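Search this board... Advanced search

Packet sorting task: blue pads, finger opening and the pink wrappers

tarn_offset
Second semester project, Wilcombe robotics club. Task is snack packets into an open cardboard tray with hand-held grippers, demonstrations first and then a policy trained from them. We have 143 episodes usable out of 209 logged. Nearly all of the rejects are pink packets. Either the fingers close on the crimped end and the packet rotates, or they close too far in and the contents shift.

Pads are the stock blue ones. I don't want to change the pads and the approach angle in the same week. Which would you change first?

millivoltmeg
Approach angle. Need to see the workspace before saying anything else. Also, what is the surface? Soft or hard matters more than pad colour.

tarn_offset
Patterned cloth on a soft base. Tray is the red one with the orange rim.

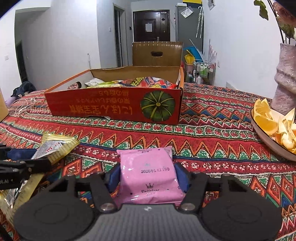
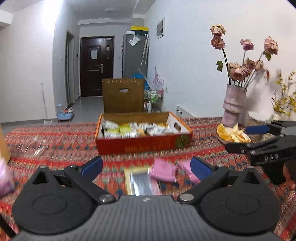 The judging sheet for Saturday says the surface is supplied by the team, so soft is permitted. My preference is to keep it. On the hard bench at Porkside the fingertips kept catching and the logged opening was useless for the first 20 episodes.

garik_fork
Disagree with keeping it. A soft base gives under the fingertips and the packet sinks with it, so your grasp height is a different number every time. The policy will learn to push down until something stops it. Put a sheet of MDF under the cloth and re-record.

tarn_offset
Grasp height is already variable. The packets don't lie flat in any case, and some get picked standing up. Re-recording everything costs us the weekend.

millivoltmeg
Garik (the gripper firmware fork, not the poster above) writes commanded opening and measured opening to separate columns. Plot the difference for the pink packets only. If it grows after closure you have pad slip or film stretch. If it stays flat and the packet still turns, it's angle. No need to re-record anything to find that out.

garik_fork
That doesn't separate slip from stretch.

millivoltmeg
No, but it separates both of them from angle, and angle is what was asked.

ohm_on_the_range
Second the plot. Two other points.

1. Take the busy cloth into account if you do any colour segmentation. Ours at Namboodiri had similar zigzags and the mask pulled in bits of the pattern as packets. A plain grey sheet fixed it, although our lot are using a much older network.

2. Log wrist yaw over the full 360 and unwrap it before training. We had a jump at the wrap point and lost a fortnight to it.

tarn_offset
No segmentation, images go in raw. Yaw is unwrapped already. Will run the plot tonight.

tarn_offset
Plot done. Difference is flat after closure on most of the pink rejects, so angle. A smaller group drifts — those are all grasps on the crimp. I'll leave the pads alone and add a batch with the gripper squared to the long edge before closing.

garik_fork
Still think you want the MDF. Your flat line only says the fingers held position. It says nothing about where the packet was when they closed.

tarn_offset
Fair. I'll do half the new batch on a board and label it separately.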